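Chapter 6
Places That Carry Stories: Reading a Landscape Through the People Who Know It

I grew up thinking history lived in books and that a lake was just a lake. Then I married into a family from Prumton, and on my very first visit (January, bitter wind, wrong shoes) my husband's aunt walked me along the shore of Lake Flisent and talked for two hours straight. Every bay had a name, and most of the names weren't on my map! The little point past the boat launch was Bech's Landing, after a family that ran mail across the ice. The marsh behind it was simply "the Pantry," and she gave me a look when I asked why.

I've been hooked on that kind of knowledge ever since, and this chapter is my attempt to get you hooked too. We'll be talking about oral history and place names, how the two prop each other up, and what happens to a name when the last person who uses it moves away.

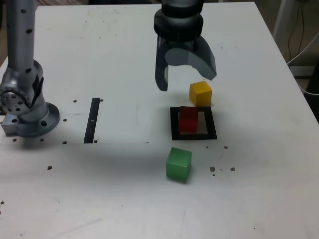
Figure 6.1. Two robotic arms and three colored cubes on a white tabletop.

Let me start with a word I'll be using a lot. A vernacular name is one that local people use whether or not it shows up on an official map. "The Pantry" is a vernacular name. So is "the bad corner," if everybody on your road knows which corner you mean. An official name has been written down and approved by some government body. Plenty of places have both, and some have three or four, depending on whose grandmother you ask.

When I began recording names around the lake, I had a notebook and a borrowed tape recorder, and no plan at all. I ended up with 232 names from 30 people, and a shoebox full of index cards that I still can't bring myself to throw out. A lot of those cards disagree with each other. Birthe Laxdal, who had fished the north end all her life, gave me 13 names for one stretch of shore that the map leaves blank. Her neighbor across the water knew only four of them and put two in different spots.

My first instinct was to figure out who was right. Please don't do that! Birthe named the shore from a boat, by where she set her nets. Her neighbor knew it on foot, from berry picking. Write both versions down, with the speaker and the date, and leave the sorting for later. 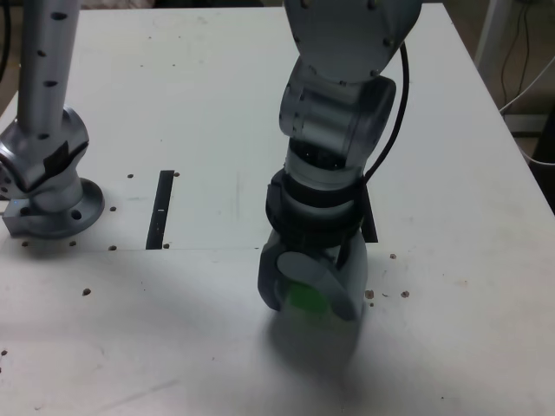 Figure 6.2. A gray gripper with a bright green object beneath it.

We also need to talk about older layers. The settler families I interviewed had been on the lake for four generations, and they spoke as if the naming began with them. It didn't. The creek they call Lametti is an example I'll come back to in the second section, where we'll compare three spellings from three surveys and I'll show you how I got it badly wrong the first time around.

Before you read on, try this. Pick a place you knew well as a kid and jot down every name you had for its parts, silly ones included. Then call someone who knew it before you did and ask for theirs. Keep both lists handy, as you'll need them for the mapping exercise at the end of the chapter.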